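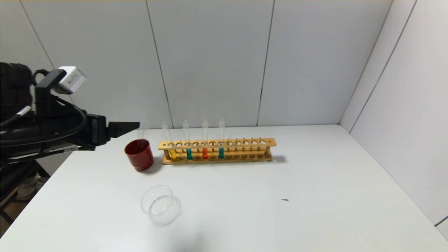 Lab Automation News | Press Releases

Prelance opens its test tube handling collection to partner labs

October 22, 2019 – I've been asked to write this one myself, so apologies to anyone expecting the usual polish. I'm Kirsty Greenwood, I run the data side of things at Prelance, and I'm very pleased to say that the first batch of our Trolletti collection is going out to partner labs from today.

Trolletti is our name for a set of recorded examples showing a robot arm handling ordinary glassware: test tubes, racks, cups and dishes. There are 3,121 examples in this first batch, every one of them guided by a person at the controls while the arm's movements and the camera views were saved together. A learning system can then study them and have a go at working out the movements for itself. We started recording in August, and we're still at it as I type.

I should explain how we got here. My colleague Wafula Rweyemamu joined us to work on the learning software, and in his first week he asked me how many good examples of a test tube being picked up we had on file. I went off and looked. We had six. He was very polite about it, but it was plain that six wasn't going to teach anything to anybody, and the two of us spent the rest of that afternoon with a whiteboard, planning what a proper collection would need (and drinking far too much tea).

Glass tubes are a lovely thing to start with because they're so awkward! They're see-through, they're narrow, they lean about in the rack and they don't forgive a heavy grip. If you've ever worked in a teaching lab you'll know the feeling of trying to get one into its hole while looking at it from the wrong angle. Our operators get that feeling all day long, only at one remove, through a pair of hand controls and a screen.

Evie Bramwell is our lead operator and she has recorded more of the collection than anyone else, 549 examples at the last tally. She came to us from a job in a pottery studio and I honestly think it shows in how gently she moves. "You stop thinking about the arm after a while," she told me when I asked her for something I could put in here. "You think about the rim of the tube and where the fingers are going to meet it. If I've had a bad morning it goes straight into the recordings, so I've learned to get up and have a walk round when I need to."

We put coloured liquid in a good many of the tubes. Wafula wanted it that way so the system has to cope with blues and reds and yellows as well as plain empty glass, and so that we can ask for "the red one" later on and have it mean something. Some tubes stay empty all the same, and the arrangement on the table changes between runs.

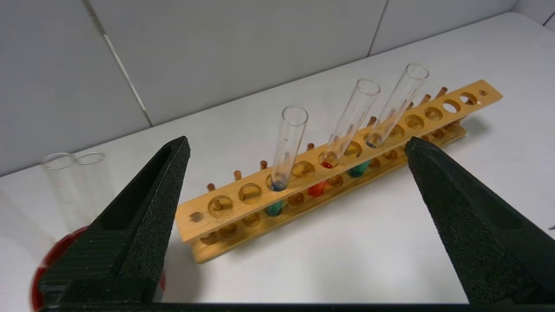

The rack and three tubes from the gripper's own camera, one of the views used for Trolletti.

We record more than one view of the work. A wider view shows the arm and the table, and the close one rides along with the gripper. The close view is the one the operators grumble about, as the fingers take up so much of it, but Wafula's very fond of it and says it's where the useful detail lives when you're down to the last little bit before a grasp. Partners will get the views lined up in time with the arm's movements, so there's no fiddling to be done at your end.

Not everything in the batch is a success, by the way, and that's on purpose. We've kept the fumbles and the second tries and marked them as such. Mervyn Bickerstaff, who checks the recordings before they're let out of the door, was firm on this point from the start. He goes through each one and writes a plain sentence saying what was being attempted and how it went, and he won't be hurried. "If I can't tell what the operator meant to do, it doesn't go in," is how he puts it. I have had recordings of my own sent back on those grounds, more than once, and he was right every time.

Our first partner is Trornum, who make sample handling equipment and have been trying out early recordings with us. Dean Dawber, who looks after their trials, sent me this: "What we wanted was the everyday stuff, done over and over by people who care how it's done. We've been building our own small collections for years and never had the patience for the labelling. Having Mervyn's notes beside each run has changed how we plan our tests." Thank you, Dean – I've passed that on to Mervyn, who went a bit pink.

So, what happens next. Partner labs can ask for the full first batch from today, and there's a smaller set of 500 examples for anyone who'd like to try it before signing up to the whole thing. Both come with Mervyn's notes and a short guide to how the recordings are laid out. A second batch, which we're calling Marsden, is being planned now and will move on to pouring and to passing tubes between two racks. I'm not going to give you a date for it, as Wafula and I haven't agreed on one and he reads these.

We'd also love to hear from labs who have a fiddly job of their own they'd like recorded. Tell us what the task is, what glassware you use and which bit of it goes wrong most often, and we'll see whether we can set up something similar here. We can't promise to take on every request, but Evie is already asking for something with lids.

Requests for either set, and for visits to watch a recording session, should come to me, Kirsty Greenwood, at Prelance. Questions about the learning software are best put to Wafula Rweyemamu. If you write to Mervyn Bickerstaff about labelling, please give him a few days – he answers everything, and at length.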